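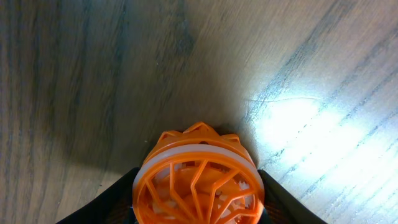

Orange plastic, pale band, wooden surface

Home | Lists | Archive | Thread | Next

3 min read
Print this page | E-mail this page

Subject: Re: Vollby double stroller, front wheels pulling left
From: Kevin Ó Dubhghaill
To: strollers-and-carriers
Date: Sep 28, 2023

Azadeh Najafi wrote:

> We bought a used Vollby double from a family across town and it pulls
> to the left on any sidewalk that isn't perfectly flat. With both kids
> in it I have to lean on the handle the whole way to daycare. The tires
> look even to me. I took the front wheels off, wiped them down and put
> them back, and it was the same the next morning.
>
> Is this a known thing with the Vollby? The manual I found online is
> for the Arnaud, and the front end looks different in the drawings. I
> also can't tell if the seats are meant to recline separately. Ours
> only go down together.
>
> Azadeh

Hi Azadeh,

We had the same stroller for our two and ours pulled too, though to the right. Check a couple of things before you spend money on it.

Start with it empty. Push it on a smooth floor and let go. If it runs straight empty and pulls when loaded, put the heavier child on the other side and try again. A side-by-side with one 30-month-old and one baby is going to drift some, and switching them helped us more than anything else I did.

If it pulls empty, turn it upside down and look at the swivel locks on the front wheels. On ours one lock was not coming all the way up, so that wheel was half locked and dragged at an angle. There was sand packed in behind the lever. I got it out with an old toothbrush and it let go. Don't put cooking oil in there, which I did first — it picks up more dirt.

Then check the front axle. Lay a straight edge across both forks. Teresa Geraghty posted in the spring that hers was bent from being checked as baggage, and she ended up ordering a new one through Grekham. They asked for the serial number, which is on a sticker under the basket, so write that down before you call. She paid for part number 126 and was sent the wrong side the first time, so read it back to them.

You're right that the Arnaud manual won't help with the front end. The harness section looked the same as ours, but I'd ask Grekham for the proper one.

On the recline, ours went down separately. There is a strap behind each seat with its own buckle. If yours move together, a previous owner may have threaded one strap through both. Look at the back with the canopy folded down.

One more thing. It's worth asking Grekham if there are any recalls on that serial number while you have them on the phone. Maeve Foley did that with her Nikus and they mailed her a new brake pedal.

If you're still stuck I'm home most evenings after 1730 and can take a look. I have the 10 mm wrench for the axle nuts. I think you'll need a 13 for the handle bolts too, but I'd leave those alone for now.

Kevin

Previous | Next | Thread | Reply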